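Home » Technology » Smart Home

Homisent to switch off first-generation Janis speakers in March

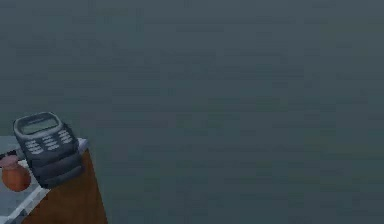

Homisent has told owners of its first smart speaker, the Janis, that the online service behind it will close at the end of March. After that the speaker will still play music over Bluetooth or a cable, but voice control, timers, alarms and the link to lights and heating will stop working.

The company, which is based in Nultthorpe, began emailing registered owners last week. A notice has also gone up in the Homisent app. It applies only to the original Janis, the model with the round fabric top and the power socket on the back. The Janis Mini and the later Janis 2 are not affected and will go on getting updates.

If you are not sure which one you have, turn the speaker over and look at the label. Model numbers starting with J1 are the first generation. The app also shows the model under Settings, then My Devices.

Homisent says the chip in the older speaker does not have enough memory to run the new version of its software, and that keeping two versions going side by side has become too costly. It has not said how many of the speakers are still in use. A thread on the company's own support forum had 1187 replies when we last looked, most of them from people asking whether the decision could be put off until the summer.

What owners are being offered

Anyone with a registered first-generation Janis can claim a discount code towards a Janis 2. The code takes a third off the normal price and can be used once per speaker. It is sent by email after you confirm the serial number in the app, and it runs out 6 weeks after it is issued. Owners who bought their speaker second-hand can claim too, as long as it is registered in their name before the end of February.

There is no cash refund. Homisent says the first Janis was sold with a promise of four years of online service and that this period has now passed for every unit sold.

Old speakers can be posted back free of charge for recycling. You do not have to send yours in to get the discount.

Moving your routines

Routines and alarms saved on the old speaker will not be carried over by themselves. To keep them, open the app, choose Back Up Routines and sign in on the new speaker with the same account. The backup holds up to 300 routines. Voice recordings are not included, and Homisent says it will delete any that are left on its servers within a month of the service closing.

People who use the Janis as a hub for other brands have more to do. The first-generation speaker has its own radio for plugs and bulbs, and anything paired to it directly will need to be reset and paired again. Yilma, which makes many of the smart plugs sold with the Janis, has put a list of 153 compatible products on its website along with reset steps for each one. Its older dimmer switches are not on the list and will need a separate Yilma bridge.

The last security update for the first-generation Janis is due in February. Homisent advises owners who plan to keep using it as a Bluetooth speaker to install that update and then remove the speaker from their wi-fi.

Filed under: Smart Home, Speakers, Homisent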